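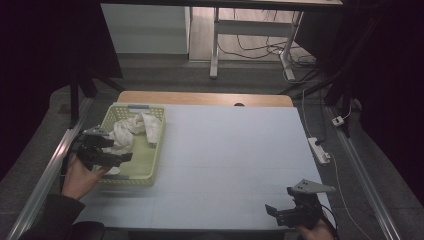

Gilles Hervieu

Posted Sun 7 May

Folding one cloth at a time out of the green basket and I love how quick it's getting! My trouble is the white cloths. They go in flat and come up in a bunch, and then I can't find a corner. Any tricks?

Costthorpe
Oh, I went through this with 30 napkins! Drape each one over the rim with a corner hanging outside – then you just pull the corner and the whole thing opens up. A shallow basket helps too. Mine came from Leclerc and it's brilliant.
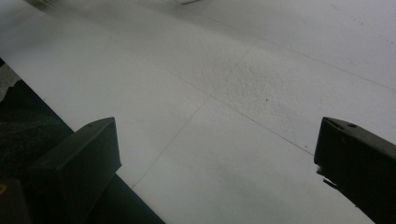
Mikatine
Moderator

Clear the surface first, all of it! Big pale area, wide open, and you can spread the cloth right out before you start folding. If your top has seams like these, line the hem up with one and you get a lovely straight first fold. White on white is hard to see, so I'd put a lamp low on one side – the creases show up beautifully.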